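Home | News | Events | Members | Back issues | Contact

New bench rules for gripper work start this month

Oct 13, 2023

The revised bench rules for small arms and grippers are now in force at both Stivham sites. They replace the sheet that went up in April, which was written before the kitchen bench was in use and had little to say about handling food shapes or drawers.

Fatima Hlongwane wrote the new version after going through the bench log with the day and evening teams. The log held 1460 entries when she started. Most of the stops recorded in it came down to two causes: fingers meeting the counter on the way down, and operators beginning a run without checking where the last one had left things.

The main change is the start check. Before any run, the operator opens the gripper fully, brings it to the ready position and looks at the wrist view on the screen. Both fingertips must be in view, with clear counter between them. If one tip is missing from the view, the camera mount has moved and the run does not go ahead. Tighten the mount, repeat the check and write it in the log.

The object to be picked up should be the nearest thing to the fingers. Other objects may stay on the counter, but they need to be well clear of the path the fingers will take. Boxes with handles go to one side. A finger can hook under a handle very easily, and five of the stops in the log were of this kind. 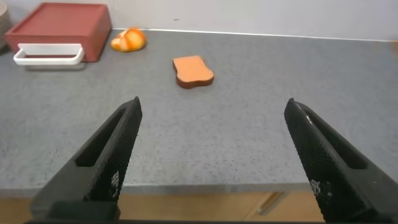
Open fingers at the kitchen bench, with the toy bread slice ahead and the red box over to the left.

Flat objects have a section to themselves. A thin item lying on a hard counter leaves very little room for error, so the final part of the approach must be made at the slow setting — this applies to experienced operators as well. The lowest permitted height is marked on the card at each bench. Please do not change it in the software without asking. If an item cannot be gripped at that height, choose a different grip or leave the item out of the session.

Finger pads are to be looked over at the start of each shift. Small marks and scuffs are acceptable and do not need reporting. Raised dots that have worn smooth, splits along the slot and any looseness at the base do need reporting, and the pair should be changed together. Spare Sayce pads are in the second drawer of the stores cabinet. Sign for them on the Brulex system, not on paper.

Hands stay off the counter while the arm is powered. We know that people reach in to straighten an object between runs. The rule now is to press pause, wait for the light to change and then reach in. Njål Sjöberg timed this on the Delto arm and found that it adds 31 seconds to a normal set of runs. The session targets have been adjusted to allow for it.

Cupboard doors and drawers under a bench must be fully shut before the arm moves. If a task involves opening a drawer, it needs its own risk sheet, signed by the shift lead. The general sheet does not cover it.

Printed copies of the rules are at each bench and in the training room. Old copies should go in the recycling, including the laminated ones by the sinks. All operators need to read the new version and sign the list by the end of the month. Anyone who misses the date will be taken off bench work until they have signed.

Questions about the rules should go to Fatima on extension 2465. Questions about pads and mounts should go to Njål.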